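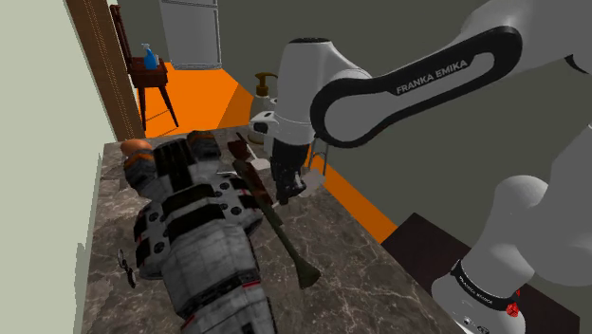 SANTA FE, April

When I was learning English, my teacher, Soledad Contreras, gave us a magazine about cars to read, because she said car people write with short verbs. From this magazine I learned the word "custom." I understood it as "made for one person." Many years later I write about modified cars, and I am no longer sure that the word means this.

Last month I went to see a truck that had been changed by a company named Dandier. Dandier takes a new pickup, puts on wider fenders, a different hood, a lower suspension and a leather interior with a stitched pattern, and sells it again under its own name. They will make 72 of them. Each one has a small plate with its number on the dashboard. The man who showed it to me said that it was a custom truck. I asked him what the buyer could choose. The buyer can choose between four colors for the body and two for the seats.

I want to be fair to this truck. The panels fit well. The doors close with a good heavy sound, and the paint had no mark that I could find, even under the strong lamps of the showroom. If I compare it with many kits I have seen at shows, with their gaps where you can put a finger, it is excellent work. But seventy-two people will have the same fenders, and all of them will tell their neighbors that they own something unique. A factory truck with a long list of options gives the buyer more freedom than this.

My opinion is that the business of the limited edition is slowly taking the place of the business of the custom car, and that we who write about cars have helped it. A limited edition is easy for us. There is a name, there is a number, there is a press kit with the horsepower already calculated. I have written such articles myself, and some of them took me less than one hour. The car that a person builds with a small shop during two years does not send a press kit.

Let me speak about one small shop, so that I do not speak only in general.

Refugio Gallegos and his daughter Itzel have a body shop which is called simply Gallegos. It has two bays and a yard with a chain. When I visited, they were working on a sedan from 1974 for a customer named Tài Diệp, who is very tall. He had bought this car because his uncle used to drive the same model, and he did not fit in it. His knees touched the wheel. Another shop told him to buy a different car.

Itzel Gallegos moved the seat rails back and down. To do this she had to cut a piece of the floor and make a new one, and then she had to change the place where the rear passengers put their feet. Then the steering column was too far, so she made it longer. Then the mirror was in the wrong place for his eyes. She told me that every change asks for another change, and she said it without complaint. From outside you see almost nothing. The car has its old chrome, its old brown color, and wheels of the normal size.

The work has cost Mr. Diệp 1274 dollars in materials until now, and the labor is paid in parts, every time a stage is finished. I asked him if I could write the full price and he preferred not. I can say that it is much less than the Dandier truck, and also that it is more than the car will ever be worth to another person. A buyer with short legs would have to put everything back.

This, for me, is the meaning of custom. The car became worse for everybody else and better for him.

I know the arguments on the other side, and I do not think they are stupid. Yolotzin Ledesma sells cars of this limited kind, and she has been patient with my questions for a long time. She says that most customers do not know what they want until someone shows it to them. They like the idea of choosing, but when she opens the book with leather samples they become tired after ten minutes and ask her what the last customer took. She says also that a company with a name will be there to answer the telephone when something breaks, and that it tests its parts. On this last point she is right. I have driven a car with a homemade spoiler that began to shake at highway speed, and I do not wish to do it again.

There is also the question of rules. A body kit from a larger firm, such as Hestex, comes with papers, and the inspector reads the papers and is satisfied. The long steering column at Gallegos had to be examined by an engineer, and the appointment took 22 days to arrive. During these days the car stood in the yard under a cover and Refugio Gallegos could not use the second bay as he wanted. A shop which lives from month to month feels this. If we want the small shops to continue, the inspection should be strict but also quick, and today it is only strict.

Still, I do not accept that the limited edition should borrow the word. It can call itself exclusive, if it wants. It can call itself expensive, which would be more exact. The magazine Pemau, where I published for several years, had an award with the title "Custom Build of the Year," and in the last three editions it went to a company that makes the same build many times. I wrote a letter to the editors about it. They answered politely that the readers vote, and this is true, but the readers vote from a list, and somebody writes the list.

I would ask the editors for a simple thing. Before a car goes on such a list, ask who it was made for and write down the name. If the answer is a person, with a height and a bad shoulder and two dogs, the car can stay. If the answer is a type of customer, put it in another category, with its own prize, and I will go to see it with pleasure, because I like wide fenders as much as other people do.

Mr. Diệp expects to have his sedan before summer. The rear seat still has to be covered, and he has not decided about the fabric. Itzel Gallegos has given him three pieces to take home and look at in daylight.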